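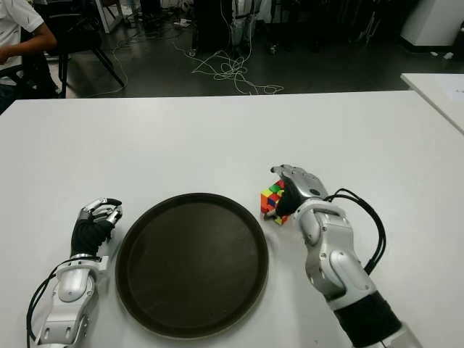
Vurkgate

Grasp planning and hand-over-tray tooling for two-armed setups with multi-fingered hands. This repository holds the planner, the controller bridge, the log format and the demonstration set used to tune them.

Maintainers: Pierina Villa (planner, logs), Lucrezia Cocco (controller, head camera calibration)
Last reviewed: Aug 26, 2026

What is included

ragab/ - grasp candidate generator and scorer
bideo/ - recorder and player for synchronized camera and joint streams
casa/ - task definitions, one YAML file per task
tools/ - calibration, trimming and label checks

Install

Python 3.11 or later. Run pip install -e . from the top directory, then casa-check to confirm that the task files parse. The controller bridge is built separately with make bridge and needs a real-time kernel. The planner alone runs on any Linux laptop.

Task: cube_to_tray

The right hand picks up a puzzle cube from the table and places it on the round tray. The left hand stays near the rim and may steady the tray. The set has 251 episodes of this task, 200 for tuning and the rest held out. Joint states are logged at 400 Hz. Camera streams come from the head and the wrist and are aligned to the joint clock by bideo sync.

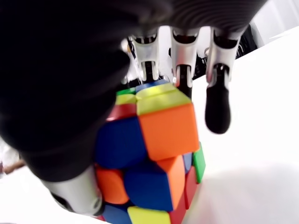
Contact labels are stored per finger, with the thumb first. A finger may be labeled free while the grasp as a whole is labeled held, so do not take the minimum over fingers as a grasp flag. Use the grasp_state field.

A cube whose layers have turned out of line breaks the box model. Ragab fits a box to the segmented points and scores thumb-opposed candidates on its faces. With the layers twisted, the fitted box comes out too wide and the preshape opens too far. Set fit: layered in the task file to fit each layer on its own. This costs 8 ms per candidate set on our machine.

Known issues

The dark tray gives poor depth returns at low angles. The rim is found from the color image, and tray height comes from the task file.
Color is not a reliable orientation cue for the cube. The estimator returns pose modulo symmetry.
bideo play drops the last packet if a log was closed by a timeout. Fixed on the February branch, not merged.
Background people and furniture are not masked in the head stream. Run tools/crop_table before training a detector on it.

Changing the controller gains

Edit bridge/gains.yaml and restart the bridge. Gains are read once at startup. Lower the thumb stiffness before the finger stiffness - the other order tends to roll the object toward the palm.

Send bug reports with the log header and the task file attached.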